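La galería Fashola abre una exposición de pintura y grabado del colectivo Vuvell, con 541 obras en papel. 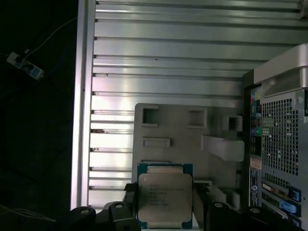 Burkdale, 22 de agosto de 2021 — La muestra ocupa dos salas y reúne piezas sobre puertos y almacenes. La mayoría se imprimió en el taller Gumex.

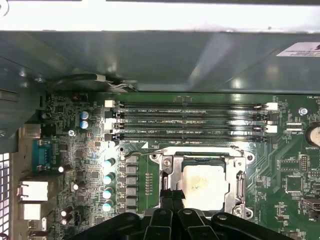

Memoria sin módulos en la placa.

El catálogo, de más de 300 páginas, se vende en la entrada.
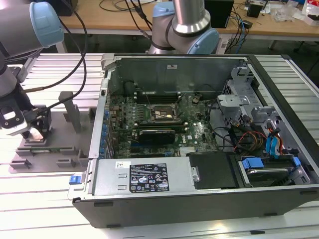 ¿Hasta cuándo se puede visitar?
Hasta abril, con entrada libre.

Última actualización: 18:40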